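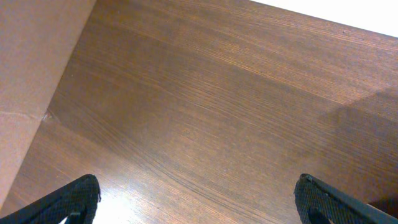
Table wiping, gripper open over the wood. Household chores program, November update.

1/ The Skoltero household chores program has completed its autumn review. This thread sets out what we asked the machines to do, how they performed, and what we believe can fairly be said about robots doing housework today. Questions are welcome in the replies.

2/ The review covered 10 chores, chosen from a survey of tenants and small shop owners. Each was a job people told us they do several times a week and would gladly hand over. Wiping a table came first on both lists. Folding laundry came second for tenants and restocking a low shelf came second for shops.

3/ In total we logged 504 attempts. An attempt counts as complete when the chore is finished to the written standard without a person touching the robot or the objects. A partial result is scored as incomplete. We recognize that this is strict. A householder who has to finish the job would be strict as well.

4/ The overall completion rate was 57 percent. The figure hides a wide spread. Picking up a single rigid item from a clear surface was reliable. Anything involving cloth, liquid or a lid was much less so.

5/ On table wiping specifically: the robot must take a folded cloth, cover the full surface, return the cloth to its tray and leave no visible crumbs. Reviewers judge the surface by eye under the room's ordinary lighting.

6/ Polished wood remains difficult. A satin finish throws back light, and a bright spot of glare can wash out the grain in the robot's close view. In our logs, the software sometimes treated glare as a spill and returned to it again and again. In other runs it passed straight over crumbs lying inside the bright area.

7/ Shadows produced a related error. A soft shadow across brown wood was read as a stain in several early attempts. The team at Sondex, which supplies our perception software, has since changed how the system compares one view with the next. The fault is less frequent now. It has not gone away.

8/ Table edges deserve a mention. A person wiping a table feels the edge through the cloth and slows down. Our system relies on sight and on a fairly coarse sense of force. Crumbs pushed over the far edge were the most common reason for a failed attempt in this chore, and we have added floor checks to the scoring sheet as a result.

9/ We are often asked about gripper fingers. The pair used for this chore is black with a fine grip texture on the tips. Two fingers of this type hold a dry cloth well. A wet cloth bunches, and once it has bunched the robot is poor at spreading it flat again.

10/ Leif Amundsen, who leads the trials, wrote in his summary: "The arm is steady enough for the work. Most of what we lose, we lose in deciding whether the work is done." The review panel agreed with that reading and has asked for more effort on the final inspection step.

11/ Speed is the second concern. The median completed table wipe took 70 seconds for a surface that a reviewer wiped in 10. For some households this will not matter, particularly if the robot works while they are out. For a café between customers it matters a great deal.

12/ The shop-floor results were a little better than the household results. Our retail partner, Nordin, keeps its shelves in the same place and its stock in the same boxes. Kitchens are less orderly. Chairs move, bags are left on counters, and the cloth is seldom where it was yesterday.

13/ Shelf restocking reached a standard that Nordin's floor manager described as usable with supervision. One member of staff could look after the robot while handling other duties – though not while serving at the register, where calls for help went unanswered for too long.

14/ Laundry folding did not reach a usable standard. Hand towels were acceptable. Shirts were not, and fitted sheets were withdrawn from the trial after the first round. We will not report a separate figure for laundry until the test has been redesigned.

15/ On safety: no person was hurt during the review. Two mugs and one plate were broken, all in the dish-clearing chore. The robot stopped as intended each time and did not resume until a supervisor had cleared the area.

16/ Can machines do household chores yet? Our position is that they can do parts of several chores, in rooms that have been prepared for them, with a person within call. We would advise against any purchase that depends on more than this.

17/ We would also ask readers to treat short demonstration videos with care, including our own. A clip of a single good wipe says little about the next one. Where we publish a clip, we will now publish the completion rate for that chore alongside it.

18/ Several followers have asked whether a plain matte tabletop would solve the problem. It helps. We nonetheless intend to keep the wooden surfaces in the test set. People own wooden tables, and they should not have to replace them to suit a machine.

19/ The next round will use the Worard test protocol, which adds lamps at different heights, table surfaces with strong grain, and crumbs close in color to the wood. We expect completion rates to fall at first. They will be published whatever they are.

20/ We are also opening the scoring sheets for public comment. If you clean for a living, your views on what counts as a clean table would be especially useful. Our reviewers disagreed with one another on streaks more than on any other point, and the written standard needs better wording there.

21/ Reply from us to a question received this morning: yes, the cloths are washed between attempts, and no, the robot does not do the washing. Loading the machine was considered for this round and put back to a later one.

22/ Scoring sheets and the full list of chores are available on request by direct message. Comments on the wording of the table standard will be accepted until the end of November.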